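Comunidad de ayuda Jikness
Sección: Madera, superficies y mantenimiento doméstico

Aceite mineral o aceite de linaza para un tablero de arce sin tratar

Publicado por Mariann Bozsik
Feb 15, 2022

Estimados miembros de la comunidad:

Solicito orientación respecto del acabado de un tablero de arce macizo destinado a la preparación de alimentos en la cocina de un centro cultural. El tablero fue adquirido sin tratamiento alguno y mide 70 centímetros de largo. El proveedor indica únicamente que debe aplicarse «un aceite apto» antes del primer uso, sin precisar cuál.

He consultado dos fuentes y ofrecen recomendaciones contradictorias. La primera aconseja aceite mineral de grado alimentario y renovación periódica. La segunda sostiene que el aceite de linaza proporciona una protección más duradera, si bien exige un tiempo de secado prolongado. Dispongo de plazo hasta abril, fecha en que la cocina entrará en servicio, de modo que el secado no constituye en principio un impedimento.

Agradecería asimismo que se me indicara si es preciso lijar nuevamente la superficie y si debe tratarse también la cara inferior. En el centro se elaboran alimentos para personas con alergias diversas, circunstancia que ruego se tenga en cuenta.

Reciban un cordial saludo.

Taller Movcombe
Miembro colaborador

Estimada señora Bozsik:

Ambos productos son admisibles. La elección depende del uso previsto y de la disposición del personal a efectuar el mantenimiento.

El aceite mineral no polimeriza, es decir, no endurece dentro de la fibra. Se aplica con facilidad, carece de olor y permite utilizar el tablero al día siguiente. En contrapartida, se pierde con los lavados y debe reponerse con regularidad, en particular durante los primeros meses. El aceite de linaza sí endurece, pero requiere varias semanas de curado entre la última mano y el contacto con alimentos. Deberá descartarse por completo el linaza denominado «cocido» de ferretería, que suele contener secantes metálicos. Los trapos impregnados de linaza pueden inflamarse de forma espontánea, por lo que se extenderán al aire libre hasta que estén secos o se sumergirán en agua antes de desecharlos. 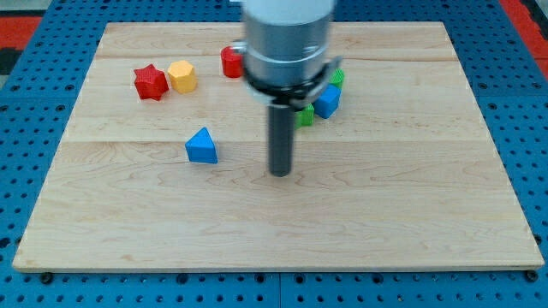
Tablero de arce claro, con la veta en sentido predominantemente horizontal.

En lo relativo al lijado, el arce es una madera de poro cerrado y no conviene pulirlo en exceso, pues admitiría peor el aceite. Recomendamos humedecer ligeramente la superficie con un paño, dejarla secar por completo y pasar a continuación una lija de grano fino en el sentido de la veta. Con ello se elimina la fibra que levanta el agua y que, de otro modo, aparecería tras el primer lavado.

La cara inferior debe tratarse siempre, al igual que los cantos. Un tablero aceitado por un solo lado absorbe humedad de manera desigual y tiende a curvarse. Las testas admiten bastante más producto que las caras, por lo que procede insistir en ellas hasta que dejen de absorber. Transcurridos unos minutos desde cada aplicación, retírese todo el sobrante con un paño limpio.

Para una cocina colectiva nos inclinamos por el aceite mineral, seguido de una mezcla de aceite mineral y cera de abejas. Respecto de las alergias, el aceite mineral no procede de frutos secos ni de semillas. Sí deberán evitarse el aceite de nuez y aquellos preparados comerciales cuya composición no figure en el envase.

Quedamos a su disposición.

R. Nolte

Aceite de oliva no, se pone rancio. Lo demás, como quiera. En mi casa se usa mineral desde hace 8 años.

Secretaría técnica de Puklow
Miembro verificado

Suscribimos lo expuesto por Taller Movcombe y añadimos dos observaciones.

El tablero no deberá introducirse en el lavavajillas ni permanecer en remojo. Una vez lavado, se secará con un paño y se dejará de canto, con ambas caras ventiladas.

Si el centro está sujeto a inspección sanitaria, conviene consultar previamente a la autoridad competente, pues algunas administraciones restringen el empleo de madera en cocinas colectivas con independencia del acabado aplicado. Se aconseja conservar la ficha técnica del aceite junto con la documentación de limpieza.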